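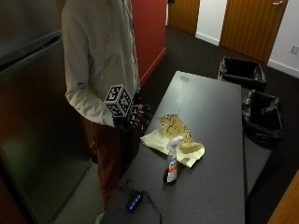 Re: [Stillby list] Cleaning the long tables, and what to do with the foil

From: Thaís Vasconcelos
To: Stillby shared rooms list

Hello Hoi-yan and all,

Thank you for your message, I answer between your lines.

Hoi-yan Au wrote:
> I was in the room at 8:30 and the long gray table still
> had smudges at the far end. Is it the spray, or the cloth?
> I used a lot of the spray and it made no difference to me.

I think it is the cloth. The yellow cloths are good for dust, but when they have been used three or four times they only move the grease from one place to another. On a dark speckled surface you see this very well, and on the white tables in Doltholm you would never notice. Please take a fresh cloth for each table and fold it in four, so that you have a clean side to finish with. If you leave it crumpled in the middle of the table, the next person does not know if it is clean or dirty, and usually they will use it.

About the spray: two or three pushes on the trigger are enough for one third of the table. I wipe from the far end toward the door. With more liquid it takes longer to dry and the marks come back.

> Also, which bin is for the gold foil? I found a big sheet
> lying together with the cloth and I did not dare to throw it.

You did right. The gold foil is from the wrapping evening in May and we can still use the large pieces. We bought 100 sheets from Fitetum and I counted 57 left in the cupboard, so please smooth the crinkled ones with your hand and put them back on top of the pile. Only torn pieces go in the trash. Both black bins beside the table are for general trash, there is no difference between them. I know that in the old room one was for paper, and I am sorry that I did not write this to the list before.

> Who changes the bags?

The person who has the key that evening. The bag must be folded well over the rim, if not, it slides down inside when something heavy falls in. New bags are in the drawer under the sink, left side.

One more small thing. Please do not spray when there are cables or electric things on the table. Move them first, or spray on the cloth and wipe near them carefully.

If somebody has a better method for the smudges, I will be glad to read it. Lei wrote to me that she uses only warm water, but I have not tried it yet.

With kind regards,
Thaís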